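Wrist camera vs overhead camera for garment handling: results from 3,089 grasps

Forum > Manipulation > Cloth and soft objects

zeman_lab
Posted Fri 28 June

We've finished the first full round of the garment study and I'd like some criticism before we write it up. The question was whether a policy trained with only the wrist view can pick and hold clothing as well as one that also gets the overhead view. Same arm, same pile of clothes, same operators for the demonstrations.

We recorded 3,089 grasp attempts. After throwing out the ones with dropped video or a bad joint log we kept 2,352 for training. Testing was 600 attempts, split evenly between the two policies, on garments that were not in the training set.

The wrist-only policy did better once the fingers were touching cloth. It did worse at choosing where to go in the first place. A typical wrist view is below, taken with the finger up against the fabric.

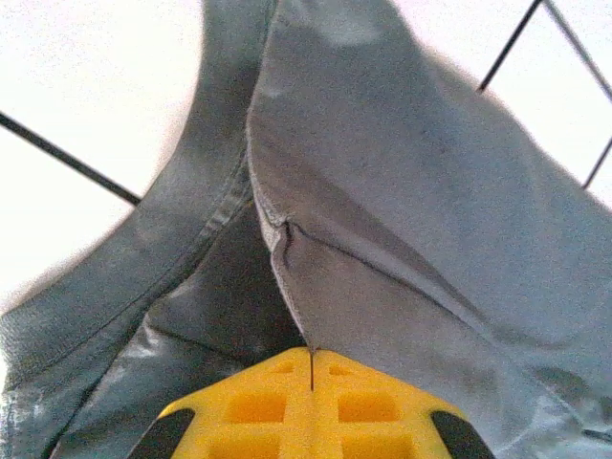

Filed under: Results, Wrist view, Trousers and similar

The grey cloth fills most of the view at this range. There is still a lot in it for the network to use: the stitched seam on the darker side, the long crease on the lighter side, the small frayed patch near the middle. What it can't tell you is which end of the garment you have. I think that explains most of our failures, where the grip was fine but on the wrong part.

plurex_tom
Reply 1

Thanks for posting numbers. How did you decide a grasp was good? If it's only "cloth still in the gripper after the lift" then I'm not surprised the wrist camera wins, as you're scoring the thing it can see.

zeman_lab
Reply 2

Two scores. One is held after the lift, as you say. The other is held by the part we asked for (waistband, hem or cuff). Wrist-only wins the first and loses the second. I should have put that in the opening post.

Maarten Brouwer
Reply 3

I don't agree with the explanation about not knowing which end you have. We saw the same pattern on Bomby last year and put it down to the same cause. Then we gave the policy a short memory of earlier views from the approach and most of the gap went away. The wrist camera sees plenty on the way in. Your network forgets it.

How many past views does yours get?

zeman_lab
Reply 4

One. Current view plus joint positions.

Maarten Brouwer
Reply 5

Then you're comparing a camera with a view of everything to a camera with no memory. I wouldn't publish it as a result about camera placement.

flomance
Reply 6

Bit harsh. Plenty of people run single-view policies and they'd want to know this. Just say in the title that it's single view.

My worry is the discards. 3,089 down to 2,352 is a lot. Did they come evenly from all the garment types? When we had video drop out it was nearly always on the long slow attempts, so we ended up training on the easy ones without meaning to.

zeman_lab
Reply 7

Fair point and I haven't checked by attempt length. By garment type it was even apart from the towels, which lost 44 in one afternoon in May when the overhead camera cable was going. I'll go back and sort the rest by duration.

plurex_tom
Reply 8

Question about the picture. The background is nearly white in both top corners. Is your exposure fixed? If it's on auto it will change as the cloth fills the view and the greys will shift between approach and contact. You've got a dark slate side and a lighter bluish side there and I'd want to know that the difference is in the cloth.

zeman_lab
Reply 9

Auto during the demonstrations, auto during the tests. We did try locking it early on, but dark garments came out with no seams visible at all, so we left it. I can't tell you from that one view how much of the difference is shading.

flomance
Reply 10

We lock it and set it for the darkest item. White shirts burn out but you can still see their edges. I'd take that over auto.

Maarten Brouwer
Reply 11

I'd go the other way and leave it on auto, then vary brightness in training. Locked exposure is fine until somebody opens a blind.

flomance
Reply 12

We've had no trouble with blinds. We have had trouble with heavy brightness changes in training making the policy ignore creases. It depends on the cloth, I suppose.

zeman_lab
Reply 13

Plan for now, then. I'll sort the discards by duration, retrain the wrist-only policy with a few past views from the approach, and run the same test garments again. Exposure stays as it is for this round so that I'm only changing one thing. If anyone has a sensible number of past views to start from, please say.

Maarten Brouwer
Reply 14

Start with four, spaced half a second apart. More than that and ours got slow without getting better.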